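Kalach Packing Cell — Set-up Guide for Shift Staff
Section 4. Working beside the arm

Before the cell came to the Killasex site, one person picked every soft toy by hand. Now the arm does the picking and the person prepares, watches and decides. This section explains the new duties.

4.1 Start of shift

1. Check that the emergency stop is within your reach.
2. Put the items on the table and take your hands away.
3. Select programme 60 and press Start.
4. Stay at the cell until the first pick is finished.

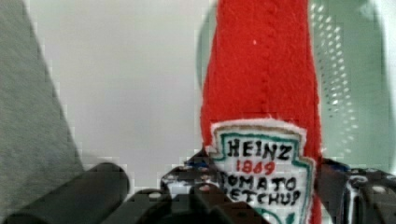 Grip force is set by the operator, and no longer by the technician. The value for plush items is 100; do not raise it without asking your shift leader. Look at where the fingers hold the item. On the red ketchup bottle they press at the base, and one finger covers a little of the label, so the first letters of "TOMATO" and "KETCHUP" are partly hidden. This is acceptable for moving, but not for label reading.

Note: If label reading is necessary, use programme 1556.

4.2 When the arm is holding an item

1. Do not pull the item from the fingers.
2. Keep sleeves and hair away from the cables at the wrist.
3. If the item is held wrongly, press Stop, then Release — in this order.
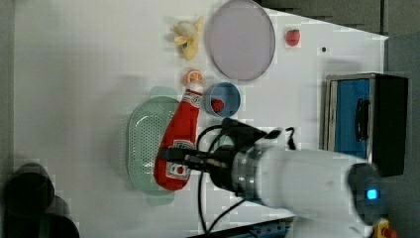
Fig. 4-2. Gripper holding the ketchup bottle at the green colander.

Caution: The table is shared. Do not reach for fruit or bowls while the arm has power.

4.3 Changes to your records

The hand count sheet is not used any more. Write only stops and wrong grips, under code 1985, in the Ferraro log.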